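Bivach bench notes – Saturday, January

Two-arm rig, bag work, carrying on from where I left it 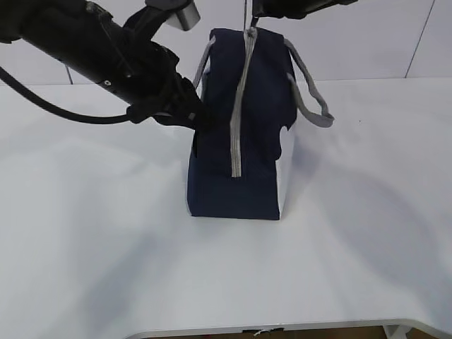 Left arm at the corner of the navy tote, right arm up over the zipper pull.

Started a little after nine with coffee and the tote bag. I want to get the zipper going with both arms working together, one steadying the bag and the other on the pull, and I've been putting it off because fabric is a pain. Boxes are easy! A box stays where you left it. The tote stands up nicely on its flat bottom but the top edge goes wherever it wants, and it creases near the rim as soon as anything leans on it.

First job was homing. Left arm homed fine. Right arm stopped short on the shoulder joint again, same as Thursday's notes in the other book, so I pulled the cover and reseated the encoder plug. It clicked this time (I don't think it ever clicked before). Homed it over and over while I ate a bagel and it came back to the same spot each time. Shoulder zero is now 3,596 counts. The old number in the config was 3,955, so if anybody loads the old file the arm is going to swing out toward the wall – please don't load the old file. I renamed it so it's harder to pick by accident.

Then the grip. The Huker fingers are the angular ones and they pinch a corner of the bag pretty well if they come in from the side and a little high. Coming in straight down they just push the fabric flat and slide off. I moved the left approach point out and brought the wrist around, and that was a big improvement. Current limit on the left gripper is 600 mA now. I tried going lower and the corner slipped out whenever the other arm tugged, and going higher the servo got hot enough that I could smell it, so 600 stays until someone has a better idea.

The handles are the annoying part. The right one flops out into a big droopy loop and the planner has no clue it exists, it only knows about the box shape I gave it. Twice I had a finger go through the loop on the way up and had to hit stop and unhook it by hand. For now I've made the keep-out box on that side fatter, which is ugly and makes the arm take a silly long way around. Bayu Kwok says we should just tuck the handles inside and get on with it. He's probably right for this week, but I'd like to have it work with a bag the way a bag normally sits.

Pull side: it wants a slow straight move along the strip and my first path had a curve in it, left over from the old drawer demo. Took the curve out. With a straight path and the speed turned way down I got 2 good runs in a row before lunch, then one where the whole bag walked across the table because the left side let go early. That was the release timer, which I'd set when the moves were faster. Changed it to wait for the right arm to report done. Should have been like that from the start.

Other stuff, before I forget:

Left arm cable is still hanging in one long curve. It clears everything at these poses but I don't love it. There's a bag of Khoo clips in the second drawer, use those and leave slack at the elbow.

White table and white wall are lousy for the camera tracking, the table edge nearly vanishes at the back. Try a strip of dark tape along it and see if the calibration settles down.

The Miltenari power supply fan has started to rattle. Works fine, sounds terrible. I stuck a folded bit of card under one foot and it went quiet, so that's how it stays for the moment.

Config is saved on the shop machine under bag_zip, with the new shoulder zero in it. If you pick this up before me, home both arms first, check the left grip with the right arm parked, and keep a hand near the stop button for the handle side.

Next time: tape, clips, then opening and closing in one go.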